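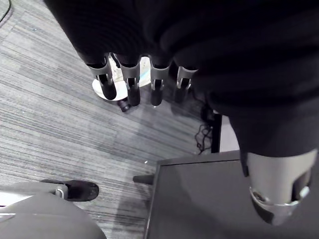

Four fingers, black tips down.

Vernau Short Film Night: your questions, my answers

Who are you?
I'm Nuala Mac Giolla, and I run the surf and skate film night at the Trelline (I also pick the walk-in music, sorry in advance!).

How long can my film be?
Anything up to 50 minutes. Shorter is easier to fit in, but I've never turned down a good long one.

How many films can I send?
Two per person. If you shot one and edited another, that's your two.

How do I send it?
Upload it through Vuneo and put your name in the file title. Please, please do this, I had six called "final" last year.

Is there a prize?
Yes! The audience pick gets $2,000, and the Quintanilla award goes to the best first film.

Who votes?
Everybody with a ticket. We had 2,707 votes last time and I loved reading the comments people scribbled on the back.

Can I use a song I don't own?
Only if you've got permission in writing. Ask the band, small ones often say yes.

When do I hear back?
Early November, by email. Check your spam folder before you write to me.

Can I bring my dog?
Outside on the patio, sure. Not in the theater.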